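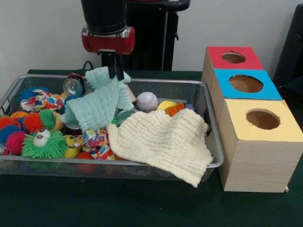 ok so the toy basket. I have been putting this off since the clocks changed and it's now well into November, so Tuesday night was the night. Thread, because I've got tea and opinions

Background for anyone new: we've got one wire mesh basket in the playroom and for two years the rule has been "if it's soft or it rolls, it goes in the basket." Great rule. Simple. A toddler can follow it. The trouble is that a toddler's idea of soft or rolls covers pretty much everything in the house

The muslins are the worst of it. I bought a pack when my oldest was born and they have been burp cloths, doll blankets, capes, a sling for a stuffed rabbit with a broken arm (he's fine) and one time a tablecloth. The crinkly kind, they get better the more you wash them. I've got a mint green and a cream that I refuse to give up and both of them live in the toy basket now, apparently

I kept telling myself they were in there to hide the mess. Throw a cream cloth over the top, basket looks calm, guests think you're a person with a calm basket. My sister fell for it for months

Anyway! Cloths out first. If you only take one thing from this thread take that one. Big flat stuff comes out before you touch anything little, otherwise you're digging under a blanket with one hand and everything catches on everything

Which brings me to the puffer balls. You know the ones, rubbery, covered in stringy hairs, they come in goody bags. They're magnets for lint and crumbs and they hook onto any loose weave going. I've pulled a whole thread out of a muslin with one of those things and I'm still a little mad about it

BUT the kids adore them so they stay. The green guy with the googly eyes is basically family. He's been to the dentist with us. He has been to Prundudby in a coat pocket and back again

Washing them, because somebody always asks: lukewarm water, one squirt of dish soap, swish, and then roll them in a towel. Don't put them on the radiator. I did that once with a pink one we got at the market in Grasemthorpe and it went sticky and stayed sticky forever. RIP

Next, the cans. Yes there are drinks cans in my toy basket. They're for the store! The kids play store every single afternoon, and a store needs stock. Same with the water bottle. I've bought them the nice pretend groceries and they'd still rather have a real can with a real pull tab on it

(I run a finger around every can before it goes in the store pile, and anything with a sharp bit goes straight to recycling. Tabs that wiggle go too)

Fabric scraps next. These came out of a bag of offcuts Gholamreza Tehrani gave me when he was clearing out his sewing room, and I love them, bright little shapes all over, red and blue and yellow. I was going to make bunting. It has been a while. The kids use them as money, or soup, depending on the day 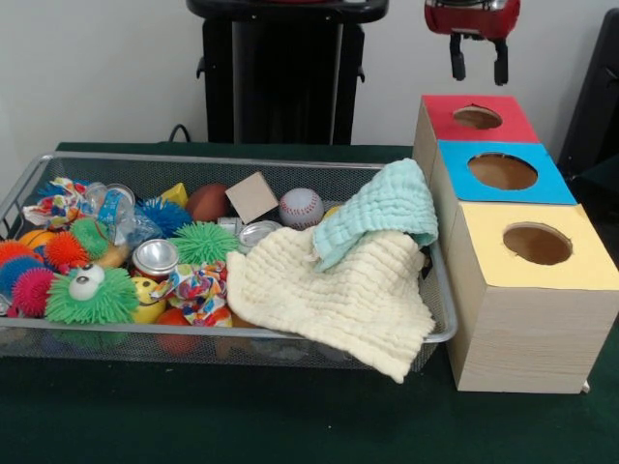 Muslins still on, and the basket is STILL this full. Hello, smiley ball

I know. I KNOW. I had this picture in my head that the cloths were most of it and underneath would be five or six nice toys. Nope

Look at that little brown ball near the back though. I'd have sworn in court we lost that at the park

And the cardboard block! My son glued that shut himself and told me it was a safe. I'm not allowed to ask what's in the safe

So here's how I'm splitting it up, and please tell me if you've got something better:

Puffers and other hairy rubbery things get their own tub with a lid. Far from the muslins. Never again

Balls stay in the mesh basket. They're what it's good at, you can see them through the side and the kids can tip it out without me hearing a crash

Cans, bottle, and anything else that's stock goes in a shoebox marked STORE. My daughter wanted it marked OMARI'S, after the store in her favorite bedtime story, so it's marked OMARI'S

Fabric scraps in a zip bag until I make the bunting (don't)

Muslins back up to the linen closet, where they're going to last until the first doll gets cold

Somebody replied to my last thread saying you should only keep out as many toys as a kid can name. Sweetheart mine can name every single one of these. First name and job

Another good one, from the Ahmadpour parents' group chat: set a timer for 60 minutes and stop when it goes, even if you're mid-pile. I've tried it and I like it, it stops me from getting into the craft drawer at ten at night with a label maker. The group chat has 779 unread messages in it so that tip may have been improved on by now

Also I'm over 2000 steps just from walking back and forth between the playroom and the linen closet, which is one floor up, and I'm counting it as exercise

Current status: puffers soaking in the sink, lint everywhere, tea cold. The kid has already come down once for a glass of water and asked where the green guy was. I said he was having a bath. She asked if it was a warm one

Will post the shoebox store tomorrow if it survives breakfast. Tell me what's at the bottom of your basket, I need to feel better about the cans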